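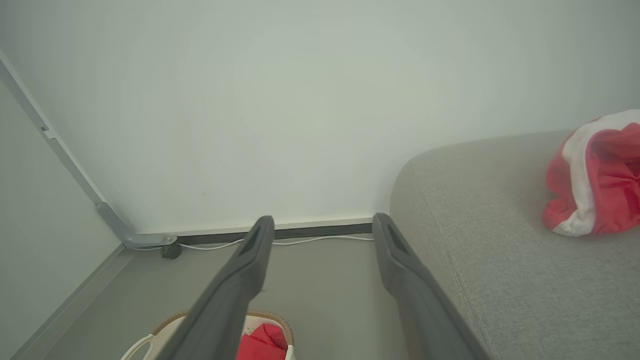
Kuvuden laundry pickup set: data card

Contents: 1,351 demonstrations of moving clothes between a sofa and a basket, wrist camera plus gripper state. Recorded in August in one room in Lurkville.

Please read the limits before you train on it. One room means one gray sofa, one pale wall and one basket. A policy that scores well on our held-out split may have learned the corner and very little about cloth. We held out 200 episodes at random, and I argued against that. They share a floor and a sofa with the training data, so treat the number as a sanity check.

Success labels were entered by the operator right after each episode. I relabeled 16 of them blind and disagreed with 9. Draw your own conclusions about the "success" column. I would drop it.
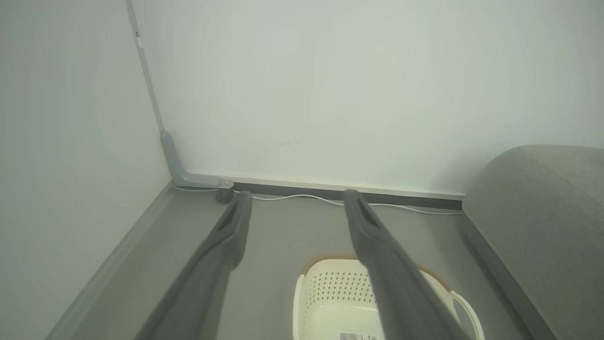
Zdenka Georgiou
Data review, Nokura

Known problems

The fingers cover part of the basket in many wrist views, so basket pose can't be recovered from a single image. The thin white cable along the baseboard was never masked.

Episodes with no garment in view are kept and not flagged. Filter them yourself.

The Koivisto baseline was trained on an earlier export. Don't compare against it.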